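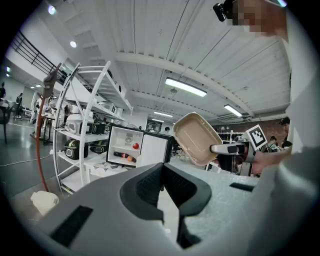

Square frying pan

A square frying pan is a shallow, long-handled pan with four straight sides and, nearly always, rounded corners. It does the same job as the ordinary round skillet, and cooks have been arguing over which is better for as long as I've been writing entries for this kitchen encyclopedia (I own both, so don't look at me to settle it). People also call it a square skillet, and some stores file it under "sandwich pan," which drives me a little nuts!

Shape and size

The corners are what you're paying for. Four slices of bread fit much better in a square than in a circle, and so do fish fillets and bacon, which can lie flat from end to end. The rounded corners matter too, because a spatula can't get into a sharp one and neither can a sponge. A square also has more cooking area than a circle of the same width, although a round burner won't heat the corners as fast as the middle. I turn mine a quarter turn every minute or so when I'm making French toast, and it evens out pretty well.

Don't mix it up with the rectangular omelet pan used for rolled omelets. That one is longer than it is wide, and usually a good deal smaller.

Coating and color

Most square pans sold for home use are nonstick. Black and gray were the standard for years, and then the pale interiors came along: cream, beige, tan, a sort of oatmeal. I like a light pan because I can see butter browning in it, which is hard to judge against black. The trade-off is staining. Burnt oil leaves yellow or brown patches on a light coating, and a paste of baking soda and water left on for an hour gets most of it off (most!).

Handle

Handles come in metal, plastic or wood. A long metal one looks great and often means the pan can go in the oven, but check the label, since the coating has its own limit. Metal gets hot, so keep a towel handy. I've forgotten mine more than once. Some pans put the handle on a corner instead of a side, and then you get a natural pouring spout across from it.

Weight

My everyday square pan, a Dakis, weighs 1104 grams on the kitchen scale, and that's comfortable to lift with one hand when it's empty. Cast iron ones are a lot heavier. I wouldn't try flipping anything in those.

Care

Wash by hand with a soft sponge, dry it, and put a cloth or paper towel between pans if you stack them. Wooden or silicone tools only. Square pans stack neatly with each other and terribly with round ones, so mine stands on its side in the rack next to the cutting boards.

See also: griddle, grill pan, rolled omelet pan, skillet

Last updated Monday, November 4, 2024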